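Bellel Boards > Tabletop & Props > Tags and stickers
Topic: Square tags on plain white shapes, show me how you lay yours out!
Page 2

pastepot
Posts: 1,786

OK, picking this up from the last page, where we got stuck on curved sides. I'm so into this stuff now! White shapes, black tabletop, bright green behind, and those chunky black-and-white squares on everything. I think it's the cleanest look there is, and you can tell one piece from the next even when you're squinting.

My question is still the cup. It's the kind that's wider at the bottom than at the open top, so any square you put on the side wants to lean. I've been going one tag dead center at the front and then one on each curve, so there's usually a decent one facing you wherever you stand. The plate is easy by comparison, four tags two by two and you're done.

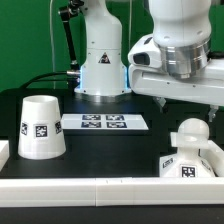

mudlark_k: the tag on the front of a cup is fine, it's the ones around the sides I'd lose sleep over. On a cone a square sheet can't lie flat unless it's small. Go down a size and you'll get rid of most of the bow. I'd also line them up with the rim and forget about the table, your eye goes to the rim first.

pastepot
Posts: 1,786

Rim! I've been measuring up from the base this whole time with a scrap of cardboard. Trying that tonight.

Not sure about smaller though. I like them big. When a tag is turned away from you it squashes down to a sliver, and a small one squashes down to nothing.

gridironing
Posts: 1,844

Agree with pastepot on big. Disagree with everybody on the rim, sorry. If the rim is even a hair out of true you've copied the mistake three times. Base every time.

Also nobody has brought up inside corners yet and they're my favorite part! A tag in a recess is a whole different job. You've got walls shading it from the sides, and if you stick it right on the back it can go dull. Give it a little white backing panel of its own and the black border jumps out at you. Leave a good margin of white around it. People trim right up to the black and then wonder why it looks muddy.

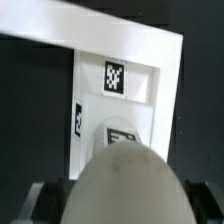 White frame with a tag up in the recess and another on the inside of the left post.

mudlark_k
The backing panel is a great tip, I'm stealing it. I would skip the one on the post, personally. From the front it's so narrow you can hardly make out the pattern.

gridironing
Posts: 1,844

It's not for the front! Walk over to the side and it opens right up.

Since people asked about sheets: I get matte ones from Thibodeau, the plain label stock. Gloss looks gorgeous for a day and then every lamp in the room is sitting in the middle of your pattern. Press from the center out with a soft cloth, and don't use your thumbnail (ask me how many corners I've creased).

tinplate_wren
First post here, hi all! I've been reading this thread with my coffee since 6 a.m. and I have to ask about the table. Why does everyone go black? I have a gray one at home and the white pieces look softer on it, kind of nice.

pastepot
Posts: 1,786

Welcome! Gray is pretty, I'll give you that. But a white plate is thin, and lying flat on gray it just melts away at the edges. On matte black you get the whole outline, even at an angle. And the green behind the table is so loud that anything white standing up in front of it pops too. 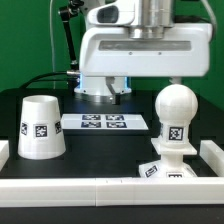 The other thing with black is that it shows every crumb and every bit of lint, so keep a dry cloth handy. I wipe down before I set anything out, then put the cup on the left and the plate in the middle, and I leave the right side open until I know what tall thing is going there. Tall things are bossy. You put one down and suddenly the rest looks like it was arranged around it.

tinplate_wren
What counts as a tall thing?

gridironing
Posts: 1,844

Oh, you want the pawn. Big white ball on top, a neck with a tag on the front, then a flat square plate like a collar, a stem, and more tags down on the base. I love it so much. It looks like it wandered off a giant's chessboard. I wrote it up for our group sheet, pasting that in. 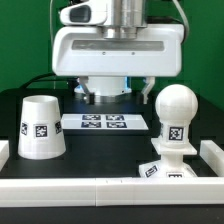
LELTSTEAD, November. Our Monday table went to tall shapes this month, and the pawn shape was everyone's pick. The ball stays bare, which is the right call, as a flat tag on a sphere wrinkles whatever you do to it. The neck takes one nicely on the front if you keep it level with the collar. The base tags are the tricky ones, because anything low in front of the piece will hide part of them. Check from a chair before you press them down. Next month we move over to the long table at Vivwood, so bring your own cutting mat.

mudlark_k
Bare ball, yes. Completely with you on that. I'd still want a tag on top of the collar, there's a nice flat square going to waste.

gridironing
Posts: 1,844

The ball would shade it half the time. But try it and post it, I'd love to be wrong.

pastepot
Posts: 1,786

Update on the cup: I redid one from the rim and one from the base and put them side by side. The rim one looks straighter to me. My sister picked the base one without even stopping to think, so we're no further along. Both are way better than what I had, though!

tinplate_wren
Ordering black paper to cover my gray table. Is matte poster board OK or will it curl?

mudlark_k
It'll curl a bit at the corners. Tape it underneath and leave it overnight under some books.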